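Stondier legt Greifplaner für die Simulation in neuer Fassung vor

28. Februar 2021

Wer in den vergangenen Monaten mit dem Greifplaner Kiani gearbeitet hat, der wird sich über diese Nachricht freuen: Die Entwicklergruppe von Stondier hat am Wochenende die neue Fassung ihrer Software freigegeben, und zwar früher, als es im November noch angekündigt war. Das Paket steht wie gewohnt im Archiv des Projekts bereit, die Umstellung von der alten Fassung soll nach Auskunft der Gruppe an einem Nachmittag zu schaffen sein (bei uns in der Redaktion hat es, zugegeben, ein wenig länger gedauert, aber wir hatten auch sehr viele eigene Anpassungen mitzuschleppen).

Im Mittelpunkt steht diesmal die Annäherung an den Gegenstand, also jene letzte Strecke, auf der ein Greifer mit offenen Fingern über dem Tisch steht und die Software entscheiden muss, wo genau er zufassen soll. Bisher rechnete Kiani an dieser Stelle eine einzige Bahn aus und hielt daran fest, auch wenn sich die Schätzung der Lage unterwegs verschob. Jetzt wird der Greifpunkt während der Fahrt laufend neu bewertet, und wenn ein Finger dem Gehäuse zu nahe kommt, setzt der Planer seitlich neu an, ohne dass der Lauf gleich abgebrochen werden muss. Das klingt nach einer Kleinigkeit, ist aber gerade bei flachen und glatten Dingen eine große Erleichterung!

Karine Grewal, die den Planungsteil betreut, hat für die Freigabe 3.000 simulierte Läufe rechnen lassen, verteilt auf 62 verschiedene Gegenstände, darunter auffallend viele kleine Geräte des täglichen Gebrauchs. In 1.859 Läufen musste der neue Ansatz die Bahn mindestens einmal nachbessern. Die vollständigen Protokolle liegen dem Paket bei, samt den Startwerten, so dass sich jeder Lauf am eigenen Rechner wiederholen lässt — eine Sorgfalt, die man sich bei mancher anderen Software auch wünschen würde.
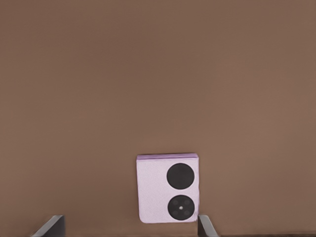

Zwei simulierte Ansichten, beide mit offenem Greifer über der braunen Fläche.
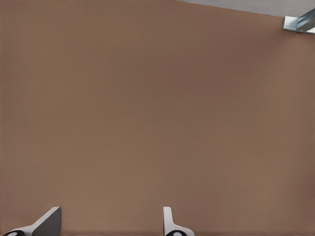

Chantal Robichaud bleibt trotz allem Lob ein wenig vorsichtig. Sie habe die Vorabfassung bei Follbridge zwei Wochen lang ausprobiert und sei mit dem neuen Ansatz sehr zufrieden, sagt sie, doch müsse man im Blick behalten, dass eine gleichmäßige, ruhig ausgeleuchtete Tischfläche der Lageschätzung das Leben leicht mache. Sie würde sich wünschen, dass die nächste Fassung auch mit gemusterten Unterlagen und wechselndem Licht geprüft werde, und zwar bevor jemand die Zahlen auf eine echte Anlage übertrage. »Der Planer kann nur so gut sein wie das, was ihm die Wahrnehmung liefert«, meint sie, und an dieser Schnittstelle sei noch einiges zu tun.

Bei Stondier nimmt man den Einwand freundlich auf. Zufällig gewählte Oberflächen und Lichtquellen stünden ohnehin auf der Liste, heißt es aus der Gruppe, man habe sie nur zurückgestellt, um zuerst die Bahnplanung in Ruhe fertigzubekommen. Wer eigene Szenen beisteuern möchte, kann das schon jetzt über das Austauschformat Cludell tun, das in der neuen Fassung endlich ohne Zusatzmodul gelesen wird. Ältere Szenen lassen sich mit dem beiliegenden Werkzeug umwandeln. Dabei gehen allerdings die Reibungswerte verloren und müssen von Hand nachgetragen werden, was bei größeren Sammlungen etwas Geduld verlangt.

Erfreulich ist auch, was sich an der Bedienung getan hat. Die Ansicht des Laufs lässt sich nun an jeder Stelle anhalten und zurückspulen, und zu jedem angehaltenen Zeitpunkt zeigt das Programm, welche Greifpunkte gerade in der Auswahl waren und warum sie verworfen wurden. Auf unserem älteren Rechner dauerte das Laden eines Laufs rund 5 Sekunden, damit kann man gut leben.

Die Anleitung liegt bisher nur auf Englisch vor, eine deutsche Übersetzung ist in Arbeit. Fehlermeldungen nimmt die Gruppe über das Projektarchiv entgegen und bittet darum, jeweils den Startwert des betroffenen Laufs mit anzugeben.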